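**Drolico is looking for home chore testers (paid, part-time, Farwood)**

Posted August 31, 2020

Can a machine do the laundry yet? Washing and drying, sure, we've had those for generations. It's everything after the buzzer that still lands on people: sorting, matching, turning things right side out, finding the other sock. We're a small team in Farwood working on exactly that part, and we'd love your help!

We need people who do a lot of housework and have opinions about it. You don't have to know anything about robots. Wendy Lightfoot joined us after years of running the linen room at a hotel, and she has changed more of our plans than any engineer here (she also taught most of us how to fold a fitted sheet, which the arms are nowhere near).

**What you'd be doing**

You'd come in for a session of 3 hours, usually twice a week. Part of that time you do a chore your own way while we take notes. Then you watch the two arms try the same chore and tell us what you think – where it went wrong, what you'd have done with your other hand, whether you'd put up with the result in your own dresser. After that we talk it over, and you might be asked to try steering the arms yourself. Most people get the hang of it by their second visit, and it's a lot of fun.
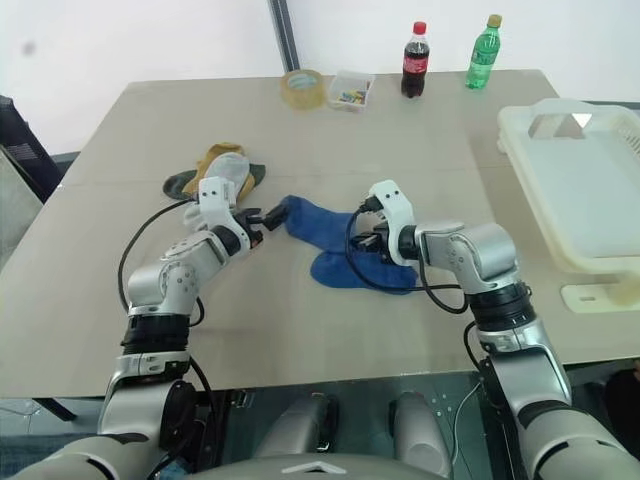 Socks are our main subject this fall. They look easy and they really aren't. A sock has no fixed shape, it lands differently every time you drop it, and a person feels for the cuff without thinking about it. Gerasimos Athanasiadis, who leads the sessions, will happily talk about cuffs for as long as you let him. From January we also want to try dish towels and, if all goes well, restocking small shelves for a shop.

So, can they do it yet? Some of it, slowly, on a good day. A ten-year-old would win. But we see new things work every month, and it's a great time to get involved.

**Who we'd like to hear from**

- Anyone who does laundry for a household, a care home, a salon, a gym or a hotel
- People who stock shelves or pack orders
- People who do chores one-handed or sitting down – your methods are very useful to us
- Skeptics, please

You should be 18 or over and comfortable speaking up when something looks silly. Both of our rooms are step-free.

**Pay and practical stuff**

We pay $106 per session, plus bus fare or parking. The first block runs for eight weeks, and people who finish it get a further $200. Sessions are in the morning or the afternoon, your pick. Masks on indoors, please, and we keep groups very small. Coffee is outside on the steps.

**How to apply**

Write a few lines to Jintana Suwannarat at Drolico, Kengate Building, Farwood, or drop a note at the front desk. Skip the résumé. Tell us which chore you'd hand over first and which one you'd never trust to a machine.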